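Grüner Stoff, kariertes Tischtuch und ein Stapel, der warten kann

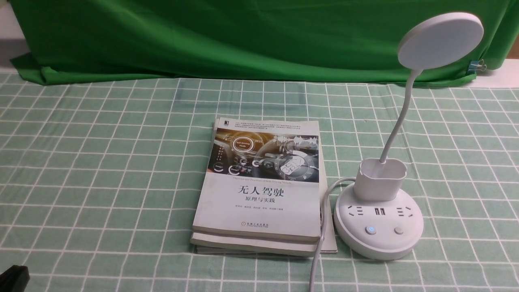
Taschenbücher auf dem Arbeitstisch, dahinter der grüne Stoff, rechts mit einer Klammer festgehalten.

»Setz dich irgendwohin, wo kein Buch liegt«, sagt sie, und ich brauche einen Moment, bis ich so eine Stelle finde. Es wird dann die Trittleiter. Ich bin nach Clustholm gefahren, um mit der Frau zu reden, die hinter dem kleinen Online-Antiquariat Yimyam steckt. Ihren Namen möchte sie hier nicht lesen, der Laden soll für sich stehen. Geht klar!

Sie sortiert Bücher, seit sie denken kann, beruflich macht sie es seit 22 Monaten. Vorher saß sie in der Buchhaltung bei Drastix, »sehr nette Leute, sehr graue Teppiche«. Dann wurde in Pondesstead eine Privatbibliothek aufgelöst, und sie kam mit einem geliehenen Transporter und 600 Büchern zurück. Gelesen hatte sie davon vielleicht eine Handvoll. »Ich hab die Kisten in den Flur gestellt und gedacht, das ist in zwei Wochen erledigt.« Sie lacht ziemlich lange. Der Flur ist bis heute nur seitlich begehbar.

Wir reden zuerst über den Tisch, weil ich dauernd hingucken muss. Das Tischtuch ist blass mintgrün mit feinen weißen Karolinien, ein bisschen Gartencafé, ein bisschen Rechenheft. »Das lag bei meiner Tante im Schrank«, erzählt sie. »Ich wollte eigentlich was Neutrales, irgendwas Graues wahrscheinlich. Aber auf den Karos kann ich ein Buch gerade hinlegen, ohne zu messen. Ich schiebe es einfach an eine Linie.« Und wenn die Linien selber Wellen schlagen? »Dann streiche ich glatt. Oder ich streiche nicht glatt, kommt auf den Tag an.«

Der Stoff dahinter ist knallgrün und hat Falten ohne Ende. Ich frage vorsichtig nach einem Bügeleisen. »Besitze ich«, sagt sie. »Es steht hinter den Kochbüchern.« Gekauft hat sie ihn als Rest vom Ballen, und links ist er ihr zu lang, da rutscht der Saum immer auf den Tisch. Kürzen will sie ihn nicht, es könnte ja mal ein breiterer Tisch kommen. Für den Halt schwört sie auf Foldback-Klammern, die aus Metall mit den silbernen Drahtbügeln. Mit Klebeband sei ihr der ganze Vorhang einmal mitten in der Arbeit auf den Kopf gekommen, samt Staub.

Dann der Stapel. Obenauf liegt ein Taschenbuch mit viel Weiß auf dem Umschlag und einem Foto quer über der oberen Hälfte: ein dunkles Cockpit mit Lenkrad, leuchtende weiße Kreissymbole darüber, dazu die Worte »Self-Driving Mode«. Die winzige graue Schrift oben ist chinesisch. Liest sie das denn? »Kein Wort! Ich kann gerade mal erkennen, wo oben ist.« Für fremdsprachige Titel hat sie eine Bekannte, die ihr am Telefon weiterhilft. Bis dahin liegt so etwas bei ihr unter »später«, und »später« ist inzwischen ein eigenes Regal.

Ich gebe zu, mich hätte der Umschlag auch gekriegt. Dieses warme Orange links im Foto, neben der ganzen dunklen Technik, das sieht nach Abendfahrt aus. »Siehst du«, sagt sie, »und genau so kaufen die Leute. Die schreiben mir: Haben Sie das mit dem orangen Licht? Den Titel weiß dann keiner mehr.«

Beim Stapeln hat sie eine einzige feste Regel, nämlich das größere Buch nach unten. Das untere darf ruhig ein Stück vorschauen, dann kommt man mit den Fingern an den Schnitt und muss nicht am Rücken zerren. Überhaupt, der Schnitt! Da gerät sie ins Schwärmen. Cremefarbenes Papier mag sie viel lieber als reinweißes, und wenn sie ein neues Buch in die Hand nimmt, schaut sie zuerst dort hin und erst danach auf den Titel. »Am Rücken wird geschummelt, da ist mal was geklebt oder nachgemalt. Am Schnitt sehe ich Wasserränder sofort.«

Mehr als 10 Bücher am Tag nimmt sie sich nicht vor. Jedes wird durchgeblättert, abgestaubt und eingetragen, und was zwischen den Seiten steckt, kommt in eine Keksdose. Ich darf reingucken: Einkaufszettel, eine gepresste Blüte, eine Straßenbahnkarte aus irgendeinem Februar, das Jahr ist abgerieben. »Die Dose verkaufe ich nicht«, sagt sie, bevor ich überhaupt gefragt habe.

Ob der Flur irgendwann frei wird? Sie überlegt. Im Frühjahr will sie noch einmal nach Pondesstead, da soll es einen Dachboden geben, sechs Kisten, hauptsächlich Reiseführer. »Nur gucken«, sagt sie. Den Transporter hat sie schon reserviert.

Zum Abschied drückt sie mir einen Krimi in die Hand, dem die letzte Seite fehlt, den könne sie eh nicht anbieten. Im Zug habe ich ihn angefangen und bin jetzt auf Seite 90. Falls jemand weiß, wie er ausgeht: bitte noch nicht schreiben.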